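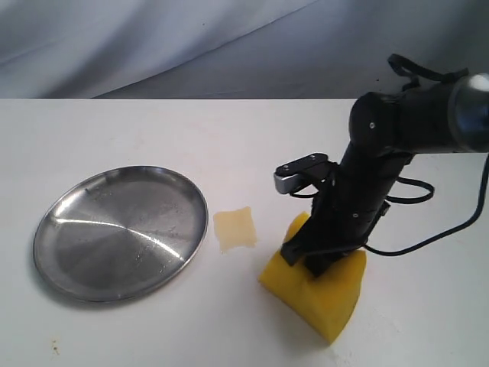
Heywood wrote:

> I have no objection to a second arm in principle. My trouble is with
> the sheet. It has one line for the arm, one for the gripper and one
> for "misc." The last time we bought that way, misc. turned out to be
> the mount, the cables, the spare fingers and the bench, and we paid
> for them out of the next year. Can Beddale send a version that
> separates what we need on day one from what wears out? Also, who pays
> for sponges?

Split version follows. All amounts are in dollars and before tax. Quotes are from Buto, except the bench items, which we buy locally.

Day one, per station:

Arm and controller: carried over from the Puna budget, already approved, not repeated here.
Second set of gripper fingers: 95
Wrist camera, bracket and cable: 1,000
Bench, backdrop cloth, lights, clamps: 2,000

The 2,000 is the one I expect questions on. Most of it is lights. The bench is a plain white top and is cheap. We priced a bench with a built-in cable channel and dropped it. Cable routing can be done with clips, and the channel would fix the arm to one side of the table for good.

On the wrist camera: I would keep it in the day-one group. The fixed view is good for the layout of the table. It is less good for soft items, where what matters is how the material folds between the fingers, and the arm itself is often in the way. 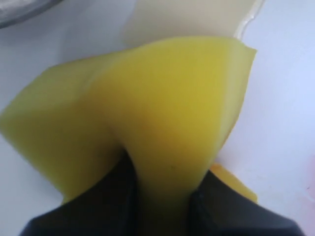

Wrist view: yellow material held between the fingers.

Points that bear on the cost of that line:

Focus is the first one. At the distance we work, the held item comes out soft. Buto offers the same camera with a closer focus at the same price, with a longer lead time. I propose we order the close-focus version and accept the delay.

The bracket is the second. It is quoted for the current gripper only. If Heywood wants to keep the option of a different gripper later, the bracket has to be bought again. I have not put that in the sheet. Tell me if you want it as a separate optional line.

Wear items, per station:

Sponges: 8 per pack. Please book these to consumables and leave them out of the equipment request.
Finger pads: included with the second set of fingers. Reorder from February.
Cable clips: same.

To answer the question directly, each site pays for its own sponges. They should be the same type at both sites, or the settings for grip force will not carry over. Foam that is thicker or stiffer needs a different closing width when it is pinched across the middle. 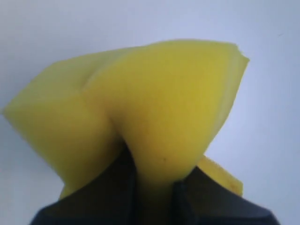 Beddale-Equipment Digest, Vol 8, Issue 95

(continued from the same message)

Steel plates and other tableware are not in the sheet. We have enough at Beddale to supply both sites, and Heywood can collect a box when the arm is picked up.

Items I left out on purpose:

Force sensor. Useful, but the price is out of line with the rest of the station. I would rather see a term of work with finger position and motor current first.

Service contract. Buto quotes it per site, so one contract covers two arms if they stand at the same address. Ours will not. Until Heywood confirms where its arm is going, I can't give a correct figure.

Spare power supply. One spare can be shared between the sites. It is on the shelf at Beddale.

What I need back from Heywood: the bench depth you can fit, yes or no on the optional bracket, and the cost code for consumables. The quote holds at these prices if the order is placed by September 20, 2025. After that Buto will requote the camera and the fingers. The bench items are not affected.

Beddale equipment desk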